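Vedside opens its repair room to neighbors this August

2020-07-04 - I've been wanting to write this one for months! Vedside, the little shared workshop I run with Haziq Yeoh, is opening a repair room in August, and you're all invited to bring us your tired metal things. Cabinets, shelf units, tool chests, that filing drawer that sticks every single time (we all have one).

We started out fixing our own stuff. Then friends came by, then friends of friends, and by spring we had 64 people on a waiting list kept on the back of an old calendar. So we took the room next door. It's 585 square feet, with three benches and a sink, and I love it already.

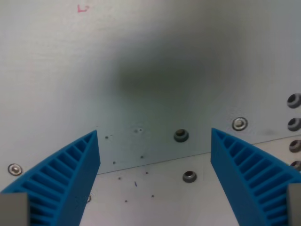

Subira Ondieki

A lot of what people ask me is about sheet metal. Can you get a smudge off a plain gray panel? Often, yes - start with warm water and dish soap on a soft cloth, and go easy. Red marker strokes are more stubborn, and I'd try a dab of rubbing alcohol in a corner first. Some folks like to leave the old marks alone, and I'm fine with that too. Seams are where the grime hides, so bring an old toothbrush.

Theresia Camenzind will be at the hardware bench, sorting screws and helping people match the ones they've lost. She's got drawers of them!

Sessions last three hours and cost nothing, though you'll pay for any new parts you take home. Please write to us before you come if your piece needs two people to lift it. Eleri Jenkins is handling bookings and press questions at the Vedside front desk.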